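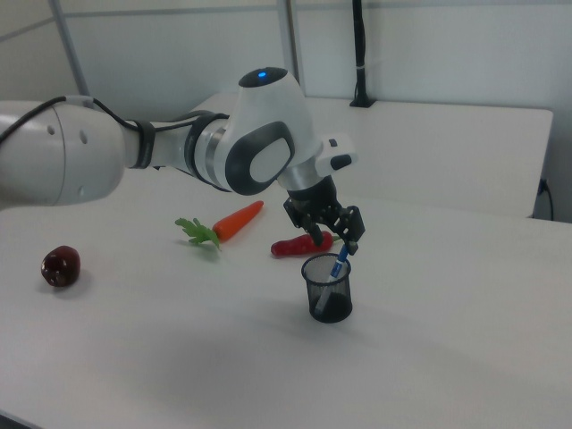
For many years I kept my pens lying down. There was a drawer, and in the drawer there was a flat box, and in the box there were all the pens I have ever been given by a bank, a hotel or a dentist. When I needed to write something I opened the drawer, tried three or four pens on the back of an envelope, and put the ones that did not work back in the same box. I am not proud of this system.

In April I moved my writing to a white table, and the table has no drawer. So the pens needed a place to stand, and I began to think more seriously about pen holders than I expected to.

My first one was a ceramic mug from Nellari, with a crack near the handle. It was heavy and it never fell over, which I liked. But a mug hides its bottom. When I finally turned it upside down over the sink, out came eraser dust, two paper clips, a dead fly and a quantity of pencil shavings that I cannot explain, as I did not own a sharpener at that time.

After the mug I tried a bamboo box from a shop called Onishi. It was beautiful and divided into small squares, and each square was a little too narrow for a marker. I gave it to my friend Siu-fong Tsao, who keeps her crochet hooks in it and is very content.

Now I am a convert to the black mesh cup. It is the most ordinary pen holder in the world. I think every office I ever worked in had a whole shelf of them, and for this reason I never looked at one properly. The mesh lets you see what is inside, at least a little, like through a curtain. You know at once if there is a pen or not. And dust does not stay a secret.

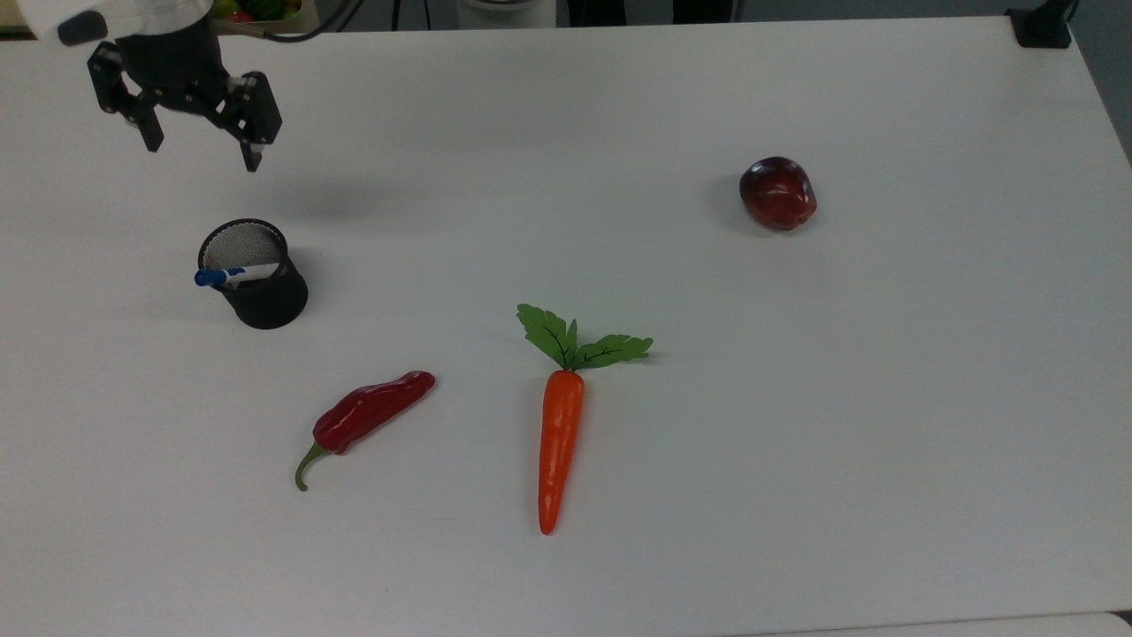 *603 words · 3 min read*

My rule at present is one cup, one blue pen. I know this sounds severe. A visitor once asked me if I was expecting an inspector. But with a single pen I always know which pen I will use, and when the ink is finished I notice it on the same day. The other pens -- I counted them before I gave them away, and there were 57 -- are now at the language school where Yae Tanabe teaches the evening class. She tested them all with her students and told me that 16 did not write. I had suspected a higher number.

There are some weak points. A mesh cup is light, so with one long pen it can tip if you push it with your sleeve. I put a round piece of felt inside, at the bottom, and this helps also with the small noise when the pen drops in. A very thin pencil lead can get caught in the holes. And if you clean the mesh with a paper towel, you will be picking out little white pieces for the rest of the afternoon. A dry paintbrush is much better, an old soft one, moving from the rim down.

The other thing I am learning is to leave white space on the table. This is harder for me than the pens. An empty corner looks to me like an invitation, and by the evening I have usually accepted it with a book or a plate. I try now to carry something away each time I stand up to make tea.

Next I would like to do the same with my scissors. I own more of them than I have hands for, and the only pair that cuts well is the kitchen one.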